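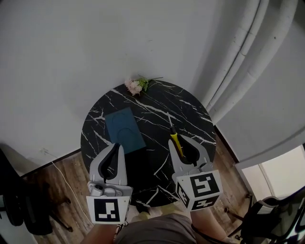 Anoma Saha reckons a screwdriver and a free afternoon will fix most things in a share house, and I'm inclined to agree.

Home | Jobs | Workshops | Contact

2021-08-19 by Afroza Amarasinghe

So I'm after people for our September fix-it sessions in Bondville! You'd bring along something wobbly or loose – a chair, a lamp, that drawer you keep swearing at – and have a go at repairing it at our little round table while I take notes for my booklet on home repairs. No experience needed (I'm hardly a tradie myself). Each session runs 60 minutes and you'll get $50 for your time, plus tea. Over 18s only, please.

Keen? Drop me a line with your name and what needs fixing.

Recent
Sewing helpers wanted, Praster
Shelf sorting at Brundov
Weekend painter, Sivakumar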